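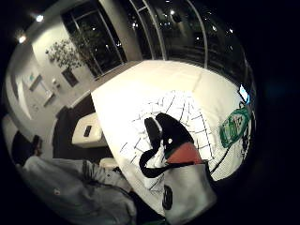 Hotel housekeeping is the department of a hotel that cleans and prepares guest rooms, corridors, and public areas. It is usually the largest department by number of staff, and in most hotels it reports either to the rooms division manager or directly to the general manager. The work is divided between stayover rooms, where the guest remains for another night, and departure rooms, which are made ready for a new arrival. In a stayover room the attendant works among the guest's own belongings, and house rules differ on what may be moved. A silver-gray tote bag with a coral-red panel, left on top of a white duvet, may have to be lifted to a chair before the bed can be made, or the bed may be left as it is and a card placed on the desk. The term "housekeeping" is also used for the linen room, the uniform store, and the lost property office, which are often run by the same staff.

Contents
History
Organization
Room cleaning
Bed making and linen
Supplies
Inspection
Training
Health and safety
See also

History

Inns and lodging houses long relied on the owner's household for cleaning, and the word "housekeeper" was carried over from large private homes, where it meant the senior woman servant in charge of the maids, the linen, and the storerooms. As purpose-built hotels grew in size during the nineteenth century, the housekeeper became a salaried head of department with a staff of chambermaids, each assigned to a floor.

Private bathrooms changed the work a great deal. In older hotels the attendant carried water to the room and emptied basins. Once each room had its own plumbing, cleaning the bathroom became one of the longest parts of the task. The vacuum cleaner, the wheeled cart, and central laundry service followed, and the job title "room attendant" gradually replaced "chambermaid" in most English-speaking countries.

At the Flondau, a seaside hotel whose housekeeping records have been kept in unusual detail, the daily room book was written by hand until 2000. Loukia Lambrakis, who studied the books, noted that the order of tasks in each room changed very little over several decades, although the products and tools were replaced many times.

Organization

A large hotel normally has an executive housekeeper, one or more assistant housekeepers, floor supervisors, room attendants, and house attendants (sometimes called housemen or porters). House attendants move furniture, deliver extra beds and cribs, remove used linen, and clean corridors. Public area cleaners look after lobbies, restrooms, and meeting rooms, often at night.

In smaller hotels these roles are merged. One person may assign the rooms in the morning, clean a section, and inspect the work of others in the afternoon. Some hotels contract all or part of the work to an outside firm. The Dullileo group, which operates mid-priced hotels, used contract staff for public areas but kept guest rooms under its own department.

Attendants receive a list of rooms at the start of the shift. A common assignment is 16 rooms a day, but the number depends on room size, the share of departures, and local labor agreements. Some hotels count credits in place of rooms, so that a suite is worth more than a standard room.

Room cleaning

The usual order is to knock and announce, open the curtains, remove trash and used linen, make the bed, clean the bathroom, dust, restock, and vacuum toward the door. Hotels vary in whether the bed or the bathroom comes first. Where the bathroom is done first, cleaning products have time to act while the attendant works elsewhere.

A standard stayover room is often planned at 25 minutes, and a departure room takes longer. Refusals of service, late departures, and early arrivals all disturb the plan, and the front desk and the housekeeping office remain in contact through the day to change the order of rooms.

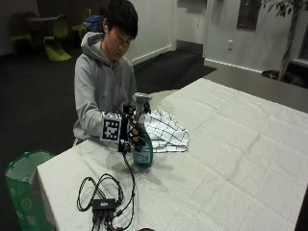

A teal-blue spray bottle with a white trigger nozzle, held beside a folded cloth with a black grid pattern.

Evening service, known as turndown, is offered in higher-priced hotels. The attendant closes the curtains, folds back one corner of the bedding, replaces used towels, and leaves a lamp on. Many hotels now provide it only on request.

Bed making and linen

For much of the twentieth century hotel beds were made with two flat sheets, one or more blankets, and a bedspread. The bedspread was not changed between guests in many hotels, a practice that drew complaints. Triple sheeting, in which a third sheet covers the blanket, was one answer. The duvet with a washable cover was another, and it is now common in many countries — although some guests find it too warm and ask for a blanket.

White linen is widely preferred. It can be washed at high temperatures, it can be bleached, and pieces from different orders can be mixed without a visible difference in shade. Its chief drawback is that makeup and shoe polish stain it easily. Several hotels supply dark washcloths for this reason.

The quantity of linen held by a hotel is measured in par. One par is enough to dress every room once. Three par is a frequent minimum: one set in use, one in the laundry, and one on the shelf. Hotels that send linen to an outside laundry generally hold more.

Supplies

Carts are stocked at the end of the shift or early in the morning. They carry linen, paper goods, soap, and cleaning products, with a bag at one end for trash and another for used linen. Cleaning products are commonly bought as concentrates and diluted at a dispensing station.

Inspection

A supervisor inspects departure rooms before they are released for sale. Written checklists of 30 points or more were once usual, and many hotels have moved them to a phone or tablet.

See also

Chambermaid
Front desk
Linen room
Turndown service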